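Lab tour notes, Bondmont open day
June 5, 2024

Typing this up on the train so forgive the state of it. Bondmont runs its open day once a year, I missed the last one, and the robot learning group was the only reason I went. Four labs on the program. I saw two and a half.

Getting there. Take the bus to the back gate, not the front. The front gate is a fifteen minute walk through a parking lot with no shade. Registration was a folding table and a stack of badges with the wrong year on them. Coffee was good. The printed map had the two buildings swapped, so the first group of us spent a while in a corridor outside a chemistry store room. Then somebody in a Bondmont t-shirt came and got us.

Opening talk. Skipped most of it. Slides about funding and the new wing. One useful thing near the end: the arm work is now all under one project, called Gakari, which used to be two separate things with two separate code bases. They merged in February. That explains why the old page has been dead for months.

First stop, Holst hall. Big space, high ceiling, mobile bases driving up and down. Nice to look at but I didn't get much from it. The demo was a delivery run between two marked doors and the base stopped every time a visitor stepped near, so with thirty visitors it mostly stood still. Kids loved it. The student doing the talking was very patient. I asked about the map updates and got a good answer I failed to write down.

Second stop, the one I came for. Gakari's manipulation room. Small, warm, we went in by tens. Two benches, and a monitor on the wall at the back with results on it. No food, no flash, stay behind the line.

The question they are working on is a plain one. You teach an arm to pick something up and put it somewhere by showing it a lot of demonstrations, a person driving the arm by hand or with a controller. How many do you need, and where on the table should the things be when you record them? Most groups (mine included, guilty) just scatter the objects, record, scatter again, record. You tell yourself it's random. It isn't. People put stuff down where it's easy to reach, and where the arm had a good run last time. So you end up with a thick pile of data from one patch of the table and next to nothing from the corners, and then the thing fails in the corners and everybody blames the network.

Gakari's fix is cheap enough to be annoying. They tape off the work surface into cells. Before each demonstration a script tells the operator which cell the object starts in and which cell it should go to. The operator still chooses where inside the cell, and which way round. After each batch the script looks at which start cell and target cell pairs are thin, and asks for more of those. That's it. No new network, no new loss, nothing to install except tape.

Numbers, copied off the wall, so blame me for any slip:
Scattered set, the old way: 719 demonstrations.
Grid set: 212 demonstrations.
Same arm, same policy, same training setup for both.
Test: 173 trials each, start positions drawn by the script over the whole surface, including close to the lines.

The grid set came out ahead. Not by a mile in the middle of the table, where the two were close enough that I wouldn't care to argue. In the outer cells it was a clear gap, you could see it from the doorway on the bar chart. I asked for the exact success rates and was told they're in the write up, which is not out yet. Fair enough. So take "ahead" as what I was told plus what I could read off a chart at a bad angle.

What I liked is that they then did the obvious next check. Maybe it's the spread of positions that helps, or maybe the operators are just more careful when a script tells them what to do. So they took the scattered set and cut it down to 212 as well, picking so it matched the grid's coverage as best it could. Result was somewhere in between. Their reading is that coverage is most of it and the rest is operator habits, pace mainly. My reading is that the matching can't have been very good, there just weren't enough corner demos in the old set to pick from. We went back and forth on that for a bit and then the next ten visitors were at the door.

Other bit I wanted to ask about: does the policy learn the tape? It sees the lines in every single demonstration. Seems like an obvious crutch. They had thought of it. They run part of the test with the tape pulled up and the surface bare, and there is a drop, small they said, bigger if the overhead camera is switched off and it only has the wrist view. Which makes sense to me, up close the lines are most of what there is to see. They've started recording a share of the demonstrations with no tape and a faint projected grid that's switched off before the arm moves. Too early for results.
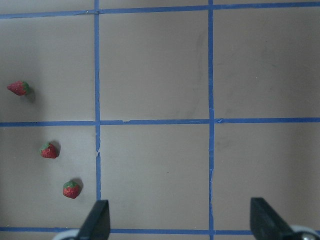

They're using strawberries for the current round, small ones, and the choice of object got a surprising amount of talk. Blocks were too easy. A block looks the same from any side and the fingers find a flat face whatever you do. With a strawberry you have a pointed end and a leafy end, it can lie down or sit up, and a grasp that is fine one way round is poor the other. So the orientation matters and the script doesn't control orientation, only the cell. That's the hole in the method as it stands, and they said so before anyone asked. Next version will ask for a rough heading too. More pairs to fill, more demonstrations, and at some point you've given back what you saved.

Clutter is the second open end. Once there's more than one berry out, which one is the target? Right now it's by start cell, so if two share a cell the instruction is ambigous and the operator picks. They log which one was picked but don't use it yet. I'd have thought nearest to the gripper would be a sane default. Got a shrug, a friendly one. Apparently operators don't do nearest, they do whichever one has the clearer approach, and they'd like the policy to learn that from the data without being told.

Asked about cell size too. They tried finer grids at the start and gave up on it. Operators got slow and bored, spent their time squinting at lines, and the gain in coverage was not worth the drop in demos per hour. Coarse cells, and trust people to vary inside the cell. Someone behind me asked how you know they do vary inside the cell. Good question! Answer: they plot it every evening, and if one operator's dots start to clump, they get a friendly message.

Also the tape itself. Ordinary painter's tape, comes up clean, gets nicked by the fingers and has to be patched. They don't bother making it perfect. A bit of wobble in the lines from one re-tape to the next is even seen as a plus, same reason as above, keeps the policy from leaning on it too hard. I'd want to see that tested before I repeated it as fact. Repeating it anyway.

Third stop was meant to be the Zovutmont rig. Zovutmont makes the force sensing wrist that two of the labs here are trying out, and they had a person over for the day. We got half of it. The talk ran long, the hands-on part got cut, and I had a train. From what I did see: nice hardware, very light, cable routing looks like a pain. Brochure in my bag. No price on the brochure. Draw your own conclusions.

Lunch, for anyone going next year. Bring your own. The canteen line was out the door by noon and the vegetarian thing was gone before I reached it. There's a bakery across from the back gate, go there.

Things to chase up when I'm back:
Write up from Gakari, ask when.
Whether the script that picks the cells will be shared. They said yes, "soon", I've said soon myself and know what it's worth.
Try it on our own bench. We have tape. We have a table. I could have the cells marked out in the time it took to write this. Start with a plot of where our old demonstrations began, I have a bad feeling about the left side.
Ask them about the no-tape test with wrist view only. What was the drop, per cell, and was it worse at the edges.
Send back the badge, I walked off with it.

One gripe. Visitors couldn't try driving the arm. I get why, with ten people in a small room and a live setup, but half of what they're claiming is about how operators behave, and five minutes at the controls would have told me more than the chart. The older open days let you have a go. Put it on the feedback form, you should too.

Was it worth the trip? For the one room yes. Would go again, would book the early slot, would skip the opening talk entirely and not just most of it. If you went round with a later group and caught the Zovutmont hands-on part, write to me, I'd like to know how the wrist feels when it hits something hard.

Train's getting in. Will fix the typos tonight, or wont.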